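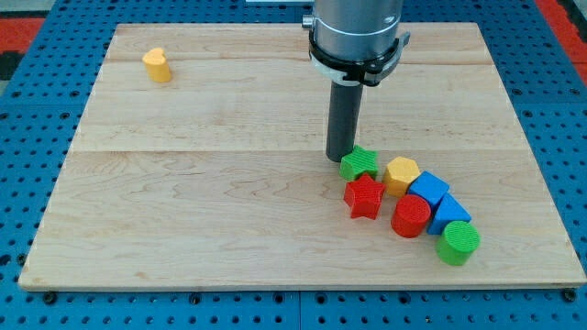 Pale maple board on the blue worktop.

About Worden

We teach people to make furniture. Big tables, small stools, the bookcase you've been sketching on the backs of envelopes since college – if it can be built from solid wood, we would love to help you build it!

Worden started when Maricel Evangelista and Eun-seong Jin were sharing a rented garage and one decent table saw. Maricel had spent years repairing church pews and school desks. Eun-seong had trained as a chair maker and could talk about the angle of a back leg for most of an afternoon (still can). Friends kept dropping by to ask if they could learn too, and after a while there were more friends than floor space.

Today we're on the ground floor of the old Cloditz button factory, with tall windows, a freight door and a wood rack we're a little too proud of. We run two evening courses and a longer daytime program, and we keep every group to 10 students so that there's always an instructor close by when the chisel slips or the glue starts setting faster than you planned.

What we teach

Everybody begins with hand tools. You'll learn to sharpen, to read grain, to plane an edge straight enough that it joins its neighbor without a gap, and to cut a dovetail you'd be happy to show your mother. Machines come after that. Our beginners' project is a side table, and it's wonderful how different they all come out, even from the same drawing.

The daytime program goes further, into chairs, drawers, curved work and finishing. Students in their final term design a piece of their own and show it at our open house every February, which has grown into a lovely, noisy evening with soup and far too many wood shavings. So far 859 people have taken a course with us. A few of them have shops now, and plenty more have a really good kitchen table.

Our teachers

Maricel leads the evening courses and looks after joinery. Eun-seong runs the daytime program and teaches chairs. Guest makers come in each term – last spring it was the Vondráček workshop, who spent a week showing us steam bending and left us with a steam box we use all the time.

Come and visit

You don't need experience or tools of your own. Aprons and safety glasses are on the hooks by the door. Drop in any weekday after 2 p.m. and ask whoever is at the bench to show you around, or write to us through the contact page for course dates and fees.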